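Chapter 4
When the Grip Fails

On 24 July 2023 a sorting cell at the Cukgate recycling plant dropped a glass jar onto a walkway. The cell had been running for 73 days without a recorded fault. Nobody was hurt, but the line stayed down for 60 minutes while Wenjie Xu, the shift engineer, looked for the cause.

She found it in the jaw pads. One had worn smooth along its lower edge, and the controller still reported a firm hold because it measured only how far the jaws had closed. Jaw position told it that something was between the pads. It could not tell whether that thing was slipping.

Faults of this kind are called silent faults — the machine fails while its own readings stay normal. They are harder to find than a stalled motor or a broken cable, which usually trips an alarm.

In this chapter you will learn to:
inspect gripper pads for wear
tell a position reading from a force reading
set a safe drop zone below a moving load
write a fault report that another shift can use

You will need up to 30 minutes for the first inspection exercise. Read Section 4.1 before you begin, and keep your fingers clear of the jaws whenever the power is on. 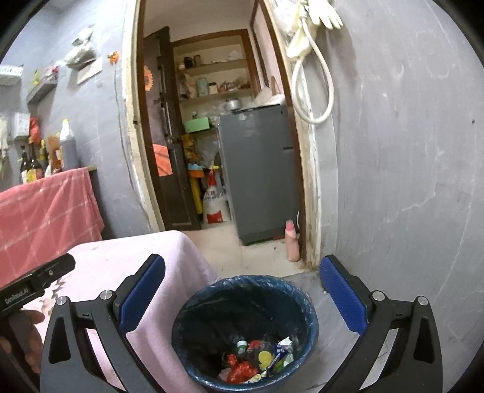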